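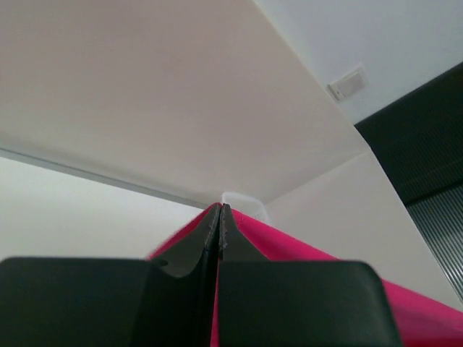

Bright magenta, and a lovely straight edge along the fold.

Print this article | E-mail this article

FOLDING SEASON IS BACK, AND WE'VE GONE PINK

If you missed the first folding morning of the winter at the Ascombe hall, you missed a good one! We had the kettle on by nine, the heaters going (both of them, for once) and more T-shirts than I have ever seen in one building. Those of you who were here for the Sturville clothing swap last July will remember how it went with the tables: beautiful stacks at opening time, a jumble sale by ten. This year we want the clothes to go out folded and stay folded, and after a full morning of practice I think we have a real chance.

Last year's swap took in 2,312 pieces of clothing and sent 2,195 of them off to new homes. I still can't quite believe those numbers. Leopoldo Bermúdez did the tally on the backs of old raffle sheets and then did it again at home to be sure. The leftovers were mostly odd socks and a great many business shirts, so if you know anybody starting a new office job, please send them our way.

What we learned, though, was that people take what they can see. The jumpers that were folded to the same width and laid with the neck to the front went before lunch. The ones in heaps got picked over, dropped, picked over again and finally shoved under the trestle. Same jumpers! So folding it is, and we have been having a wonderful time with it.

The humble T-shirt

We started with T-shirts because everyone owns them and everyone folds them differently. My mother did hers in thirds with the sleeves tucked behind. Leopoldo was taught to roll. I learned in a share house, where folding meant putting the shirt on the clean chair.

The method we've settled on came from Damián Jaramillo, who worked for years in the back room at Seyoum Linen Hire and can do a shirt while looking at you and talking about the cricket. It is very simple and it begins well before any folding does. Get the shirt flat. Properly flat, with the hem straight and the body smoothed out from the middle with the side of your hand. Look at the light pink T-shirt in the next picture, with its broad body smooth and only faint creases in it. A short sleeve is still sticking out past the top edge, and that's all right at this stage. Sleeves come next.

After that:

Bring one side in towards the middle, then lay its sleeve back on itself so that it doesn't poke over the edge.

Do the same with the other side. You want a long panel, the same width at the neck as at the hem. Kids' shirts will be narrower, so don't fight them.

Fold the hem up to just under the collar. Leave a finger's width or you'll get a fat ridge at the neck.

Fold once more and turn the whole thing over. The front of the shirt should now be facing you, and if there's a picture or a team name on it, so much the better for the swap.

That's the lot. Damián says to do 15 in a row before deciding whether you like it, and he's right. My first four were dreadful. Somewhere in the teens my hands stopped asking me questions, and now I can't fold one the old way.

One more thing on T-shirts, and it concerns the washing line. Peg them by the hem, upside down, and give them a decent snap before you do. Shirts pegged at the shoulders come in with little ears, and no amount of smoothing on the table will shift those.

The bright pink pile and other treasures

Somebody out there has excellent taste in colour. The bags that came through this month had reds, pinks, a mustard cardigan I have my eye on and a run of shiny, slippery fabrics that gave us all a bit of trouble. Cotton jersey stays where you put it. Anything with a sheen would like to be somewhere else.

For those, we've had good results with folding less. A big, soft half, then another half, then stop. Hold the crease at the tip and let the rest of the cloth hang down on its own for a second before you lay it on the table, and the edge comes out much straighter than if you chase it with your palms. (I've tried this on a satin pillowcase at home and felt extremely clever.)

And please, please keep the folded things well away from the unfolded things. It sounds like nothing, but half our trouble last year was finished stacks being swept back into the heap by someone's elbow. A far corner for the finished pieces, a basket on the other side for what's still to come, and clear space in the middle for the one you're working on. You can get through a mountain that way. The arrangement below has it just right: the dark red cloth folded in one back corner, the pink shirt in the centre, and the bright pink-magenta one bunched up in its white basket over on the right, waiting for somebody to shake it out.

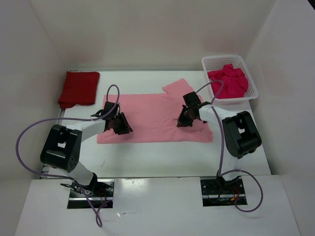 About those baskets

Several of you have asked which baskets to bring. Any basket is welcome! If you're buying one, though, I'd go for plastic with holes in the sides. Clothes that have come in from the line a touch damp get some air, and the whole thing can be rinsed under the tap when somebody's gym gear has been in it. Cane looks beautiful and catches on knitwear. We lost a sleeve of a very nice merino to a cane basket last winter and I haven't quite forgiven it.

Don't overfill. A loose heap that comes up to the rim or a little over is plenty, and when you reach in you should be able to take hold of one piece without bringing up its three best friends. For the swap we'll have 100 baskets' worth to get through if last month's bags are anything to go by, so small and steady is the way.

A bit of table talk

Now for my favourite subject, and I know I'm alone in this: the surface. You can fold on a bed, you can fold on the couch, and I have folded on an ironing board, the bonnet of a car and once a ping-pong table at a caravan park in the rain. Nothing beats a plain, hard, flat table at a sensible height. Soft surfaces swallow your edges. On a hard one you can feel the seam line up under your fingers, and you can slide a shirt around to face you without unmaking it.

White is good too, I think. You can see what you're doing, and lint and stray threads show up so they can be wiped away before the next piece goes down. Scuffs don't matter in the least. A work surface with a few faint dark marks and specks on it is a work surface that gets used, and so long as it's smooth enough not to snag a knit, leave it be. Run the back of your hand across before you start. If your skin doesn't catch, your jumper won't.

Walls at the back and sides are a luxury, but if you have a table that sits in an alcove or against a wall, use it. Nothing slides off behind, and you have a straight line to square your stacks against. Leopoldo has pushed his kitchen table into the corner for exactly this purpose and reports that the family now eats side by side, looking at the calendar. 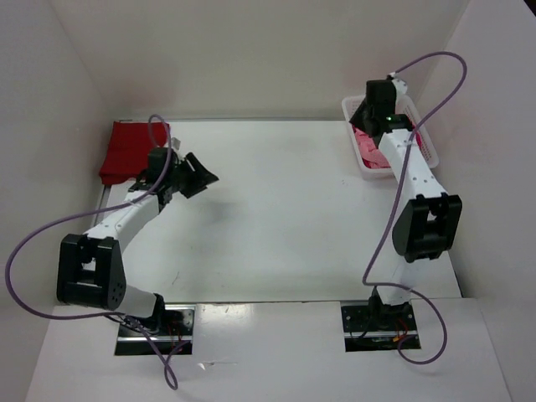

What we still need

Bags of clean clothing for the swap can be left in the porch at Ascombe any morning before noon. Please wash everything first, check the pockets (we found a house key, a tooth and a very old bus ticket) and tie shoes together by the laces. Winter coats are wanted badly, and so are children's pyjamas in the bigger sizes, which went in the first half hour last year.

We could also use another folding table or two, flat sheets to cover the trestles, and safety pins for the size labels. Zivska Dry Cleaners on the main street has kindly offered to put aside unclaimed hangers, so there's no need to bring those unless you're desperate to be rid of them.

Folding mornings start at nine and finish when the biscuits do. You don't need to be any good at it. Come for an hour, bring your own washing if you're behind (I certainly will be) and take it home in neat, flat stacks. Damián has promised to tackle fitted sheets next time, with two people and then with one, and I've already warned him that mine have been winning for years.

Print this article | E-mail this article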